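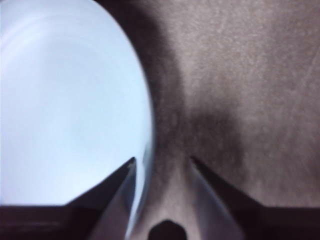
Photo: Lendova Tableware, surface and color gallery. Free to reproduce with credit.

Pale blue, close range

The Lendova gallery records how plain household pieces look under ordinary room light. Catalog shots on white paper tend to flatten pale colors. Each one covers a single combination of color and surface. Full outlines and size tables are kept on the Florine product sheets.

Entry 12: Pale blue-white on taupe
Smooth, rounded surface with no printing or labels. The tone runs from near-white at the top to a cooler blue lower down.

Edge
Convex curve, slightly translucent in appearance toward the lower right, where the blue is a little stronger.

Backing
Fine speckled texture, muted brown-gray. A few thin, light streaks at upper right.

Shadow
Dark brown beside the curve, with soft borders. Shadow depth varies with the light and should not be used to judge color.

Notes on color

Screens differ. On an uncalibrated display, pale blues may shift toward gray or green. Compare against the Nicholas swatch card before ordering matching pieces. Cards are printed in runs of 200 and replaced each March.

Print copies of the gallery are filed at the Fisatbridge showroom, binder 2. Requests for larger files should give the entry number and the intended print width.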